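Brerkex Folding Display Stand for Show Cars

Home > Show equipment > Stands and boards > Brerkex Display Stand

In stock. Ships from our Workby warehouse.

The Brerkex is a folding stand for the information board you put next to your car at an outdoor meeting. It holds one board in portrait position, up to 50 cm wide, and it leans back a little so that people can read it while they stand. Folded, it goes flat in the trunk or behind the front seats of most two-seaters.

We started to make it after many seasons of going to shows on grass. Ordinary easels from the art shop are made for a floor in a room. On a field they sink on one side, and when the wind comes the board falls against somebody's fender. The Brerkex has wide rubber feet, and each foot has a hole for a ground peg. If the organizer does not allow pegs in the lawn, hang the supplied sand bag from the middle bar.

The legs are powder-coated steel. The two upper clips have a soft lining and do not mark a printed board. The lower shelf has a small lip, so the board cannot slide forward.

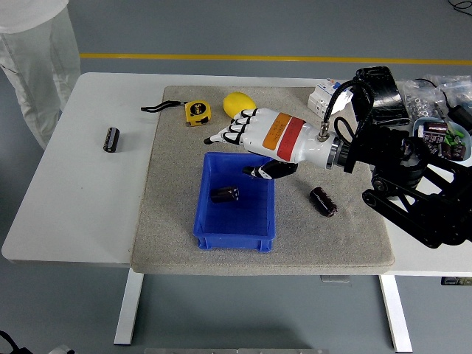

Please measure your board before you order. The clips accept a thickness up to 6 mm, which is enough for foam board and for most acrylic sheets. For a framed board you need the Wasilewska clip set, sold separately. It is fitted with the same two screws and you can change it at home with a small hex key.

Colors: black, cream, dark green. The dark green is a little darker than on most screens.

What is in the box
Stand, assembled
Four ground pegs
Sand bag (empty)
Carry bag with shoulder strap
Hex key

Size when folded: 44 cm wide
Height of the lower shelf when open: 41 cm

Care: wipe the legs with a damp cloth after a show by the sea. Do not leave the stand in the closed carry bag when it is wet. Spare feet and clips can be ordered by e-mail, also for the older model with the round bar.

From our customers

"I used it first at the Skultance meeting, on the slope near the lake, and my board stayed where I put it. I would like a longer strap on the bag." Przemysław Zieliński

Returns: you can send the stand back if it was not used outdoors. Boards with your own print cannot be returned. Please write to us before you send anything, and put your order number inside the box.

Page updated August 29, 2021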